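# Simulation Environment Released for the Clultcombe Planning Group
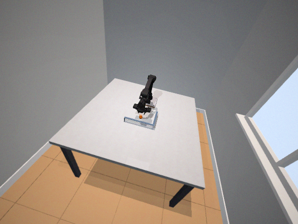
## What has changed

The Clultcombe Planning Group has moved its tabletop manipulation work to a new simulation environment, built on the Bimska toolkit and available to all member teams from January. The standard setup consists of a single black arm on a white table, with an orange ball as the target object and a light-blue rail along two sides of the work area. Teams that used the earlier setup will need to update their configuration files before running any saved experiments.

The main purpose of the change is to give the planning and control teams a common starting point. Until now, each team kept its own copy of the room, table and arm models, and small differences between them made results hard to compare. The new environment stores these models in one place, under version control, and loads them with the same physics settings every time.

## Planning near the rail

Early work has centered on reaching a ball that lies close to the rail. A planner that treats the rail as a simple box tends to reject grasps that the arm could in fact reach. The collision model now follows the shape of the rail more closely, and the safety margin may be set separately for each link of the arm.

Cillian Tully, who leads the planning software effort, ran 2,000 trials with random ball positions to check the revised model. Planning time was limited to 30 milliseconds per request. Failed requests were logged with the full joint state, so that any team may replay them - a feature that several members had asked for last year.

## Known limits

Contact between the ball and the rail remains sensitive to the simulation time step. Teams are advised to keep the default value until the next release. The Grarkel perception module can be connected to the simulated camera, but its lighting settings have not yet been tuned, and position estimates should be treated with care. Teams working on control alone may read the ball position directly from the simulator.

## Access and support

Member teams may download the environment from the group's shared repository. A setup guide is included, and installation takes around 40 minutes on a standard workstation. Two introductory sessions will be held in the Ní Mhurchú Building, both starting at 2 p.m. Requests for places, along with reports of errors in the collision model, should be sent to the planning software desk.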